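Stop bringing me the bowl. Every get-together at Drimen Street, same thing, somebody sets out a nice big bowl of snacks and no place for the trash. So it goes on the table. All of it.

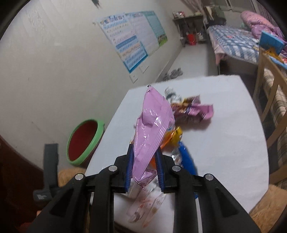 Wrappers on the white table, purple foil one up front.

My view, and I've had it since I was selling candy at Stamwood: whoever opens it, throws it out. Right then. Not "later when we clean up." Later is me, at 11 pm, with crumbs up my sleeve.

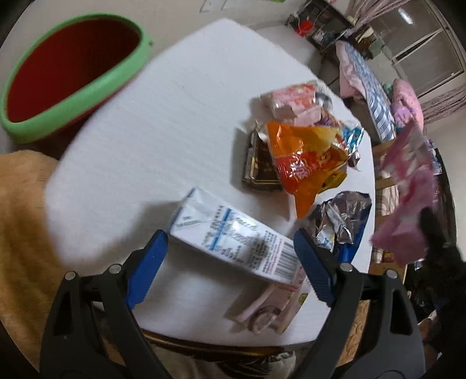
And cartons are worse then foil. Foil just sits. A carton has that last sip in it, tips over, now you've got a sticky table and roughly 35 ants by morning. Put a bag on a door knob. Costs nothing. Do it before the first packet gets opened, not after.

Ghazala Mengal

Contact | © Collemis Neighborhood Pages | Back to top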